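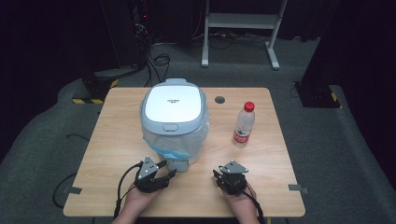
My job title used to be "sorting associate," and I liked it fine. You stood on the line at Cokemine, bottles came at you, you pulled out whatever didn't belong. Then in September they changed us all to "task demonstrators" and half my shift moved over to the side with the tables and the cables.

A lot of you asked in the comments what I do all day now, so I'm finally going to try to write it down. (My sister still thinks I drive a forklift. I have never driven a forklift.)

The short answer is I pick things up and put them in the trash, with a gripper in each hand, so that later on a robot can do it. The company we do it for is called Vultivetti and they want a machine that can tidy a table in an office break room. Water bottle, little trash can with a pedal and a lid, go. When I say it out loud it sounds like the silliest job in the world, and I come home more tired than I ever did from the line!

What gets you is the thinking. I've thrown away bottles my whole life and never once had a thought about it. Now I have to decide which hand gets the lid and which hand gets the bottle, and then do it smoothly, no jerking around, no changing my mind halfway. If I fumble, it's a bad take and we reset. My target is 360 good takes a week. The first week I got 272 and felt terrible, and then I found out that was the best on our shift, so that cheered me up. 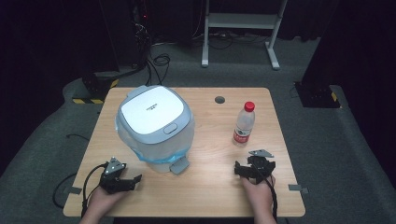
What my hands have to say about it

The grippers are heavier than you'd guess. Not dumbbell heavy, but try holding a bag of flour in each hand and being dainty. My left wrist complained for the whole first month. We get a 20 minute break mid-morning now, which we didn't have in the beginning. Hadiza Babalola from second shift got us that. She wrote down every time somebody stopped to shake out their arms, took the list upstairs, and a week later there was a break on the schedule.

I also move differently at home. I caught myself reaching for the coffee can with my fingers stuck out flat like two paddles, and my kid laughed at me for a solid minute. And the plastic bag in the trash can, don't get me started. Bags have a mind of their own. I'd take a hundred bottles over one bag.

The thing I do like is how quiet it is. On the line you had earplugs in and you talked to people with your eyebrows. Over here I know everybody's business. I know whose transmission is going and whose mother-in-law is staying through Christmas. 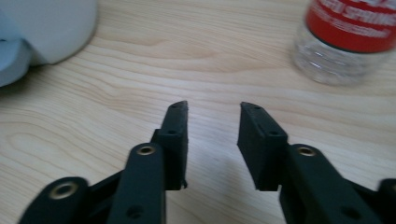 So is it taking our jobs?

Everybody asks, so okay. Some of them, yes. The old line ran three shifts and now it runs two, and the people who went to the Porkau site didn't all want to go to Porkau. It's a long drive and the cafeteria is worse. My friend Ezeani lasted two weeks there and he's at his cousin's tire shop now, doing all right.

Me, I got a raise out of it, a dollar ten an hour, and I feel a little funny about that. When Vultivetti has enough takes of the bottle, they may want cups, or they may want nothing. I asked my lead and she said the contract goes to spring and she'd tell me when she knew more. I believe her. I've also updated my resume.

Next time I'll write about the training day. Bring snacks, it's a long one.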